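Storing keepsakes, small gifts and soft toys

Updated 09/08/2024 by Wyn Watkins

Most houses have a drawer or a shelf where small things pile up: key rings, plush toys from trips, cushions too little to sit on, cards with a ribbon still on them. These are the methods I use at home. None of them need special supplies.

Sort before you buy boxes

Empty the drawer onto a bed or a large towel. Put soft things in one pile, paper in another, and anything with metal or batteries in a third. Take the batteries out now. A leaking cell will ruin whatever is next to it, and fabric is the hardest to save.

Set a limit of one box per person. When it is full, something comes out before anything else goes in.

Choosing a box

A stiff gift box with a lid is better than a shoe box, which tends to sag at the corners after a year or so. Look for a plain white or uncoated inside. Strong red and dark blue papers can rub off on pale fabric if the closet gets damp, so if the inside is colored, line it with white tissue or an old cotton pillowcase cut to size.

Keep the box on a shelf off the floor. Attics get too hot and most basements are too wet. I keep mine in the hall closet - 60 percent humidity is the point at which I start moving things out of it.
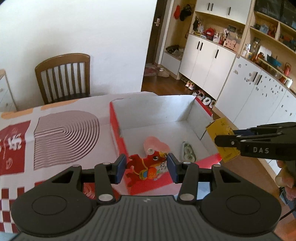 Plush horse with a key ring, and a heart-shaped cushion in a white box with red outer walls.

Cleaning plush before it goes away

Check the tag first. If there is no tag, treat the toy as surface wash only.

Mix 2 drops of dish soap into a cup of cool water and whisk it until you have foam. Use only the foam, on a white cloth, and wipe with the pile. Go over it again with a cloth wrung out in plain water. Stand the toy on a rack overnight and turn it once. Do not put it near a radiator, as some plush fibers go stiff with heat and will not brush soft again.

For dust alone, a clean makeup brush works well around stitched eyes and seams. Printed patches should be dabbed and never rubbed.

Metal rings and chains

Cheap plated rings leave gray or green marks on light plush. Either take the ring off and keep it in an envelope, or wrap it in a scrap of cotton and tie it with thread. Skip rubber bands. They go sticky and bond to the fabric.

Packets that come in the box

Throw out any food. Silica gel packets can stay, but keep them away from small children and pets, and change them every October when you get the winter blankets out.

Kumiko Shibata wrote to suggest a cedar block in place of mothballs. I have tried it and the smell is much easier to live with. Sand the block lightly once a year to bring the scent back, and keep it off the fabric - the oil can stain.

Label the short end of the box, where you can read it without pulling it down.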